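May
By the Maswood Residents' Bulletin desk

Search this site Search Go

Sorting before the move: an interview with the Maswood household service

The household service at Maswood assists residents who are moving to smaller apartments. Its coordinator, who has held the post for nine years, met with the Bulletin on a Sunday to discuss how belongings are sorted before packing begins.

"Most people begin with the largest furniture," the coordinator said. "We ask them to begin with one table." The service handled 11 moves last season, and in each the first session was limited to what one tabletop could hold.

Asked about clothing, the coordinator advised residents to keep it apart from documents from the start. "Papers disappear into pockets and folded sleeves. A resident at the Mundance building spent two evenings looking for a lease." Cartons are supplied by Stostix, which delivers them flat to the lobby.

The coordinator was firm that small articles deserve the same attention as large ones - a view not shared by every family. "A moving company will never ask about them. We do."

Sorting tables at Maswood are covered in felt and placed in front of a folding divider, so that residents may decide in private. A first session tends to be mixed: a dark necktie with white dots beside a stack of papers, a folded green cloth, a single white die. "Each of those is a separate decision," the coordinator said, "and the tie usually takes the longest."

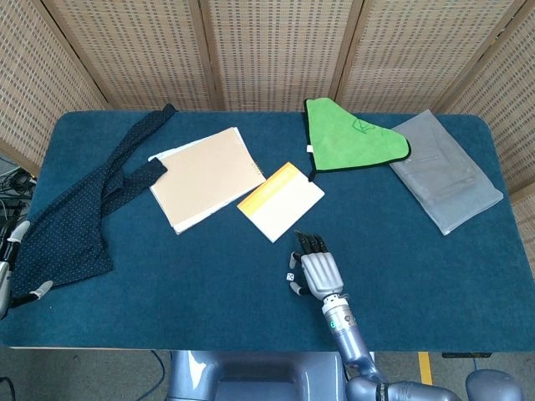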